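Home | Reviews | Desk & Study | Kitchen | Archive

The Gullach square pen holder, reviewed at greater length than it deserves

07/06/2022 – by the Kosarico desk editor

I have owned many pen holders, most of them mugs. The Gullach is the first one I paid for, and it arrived in April in a carton that could have held a toaster. Inside were 12 sheets of crumpled paper, a leaflet in four languages and a black box with a hole in the top. The leaflet covered installation. I managed without it.

It's a plain thing, matte black, upright and square, with a logo near the top of the front that is small enough to forgive. I've had it on the big white table with the fruit dish and my water bottle, and it looks more grown-up than either of them.

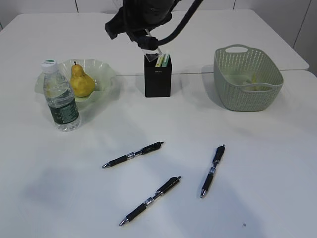
The shape is the main argument for it. A round cup lets everything slump to one side, and by Thursday you have a bouquet. The square sides keep things more or less upright, and the corners are handy for anything thin that you want to find again. Highlighters are happy in there. Short items are less happy. An eraser dropped in on the first morning was not seen again until I turned the whole thing over, along with two paper clips and a receipt from Dundeck for a lamp I had already returned.

My other complaint is depth. The holder is tall enough that a modest pen goes in up to its neck, and you end up pinching at it with your fingertips like someone getting the last olive out of a jar. I've stopped putting my everyday pen away at all. It lives on the table, next to the holder I bought for it.
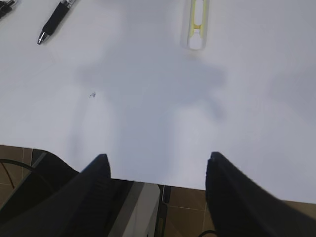
Retractable pens do at least go in either way up without drying out or inking the bottom. With capped markers I'd say cap up, always, unless you enjoy pulling out a cap and leaving the marker behind. Scissors fit, but they make the mouth of the thing crowded and I've gone back to leaving them flat.

I also tried the Didenko desk cup for a week, by way of comparison. It is wider, cheaper and far easier to get things out of, and it fell over every time I reached for the phone. The Gullach has stayed put through a good deal of careless elbow work. If you own mostly long pens, buy it. If you own pencil stubs, keep the mug.
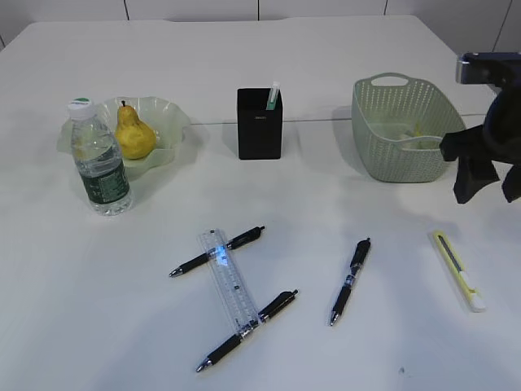 The Gullach at center, between the pear and the green basket.

Filed under: Desk & Study, Storage, Small Things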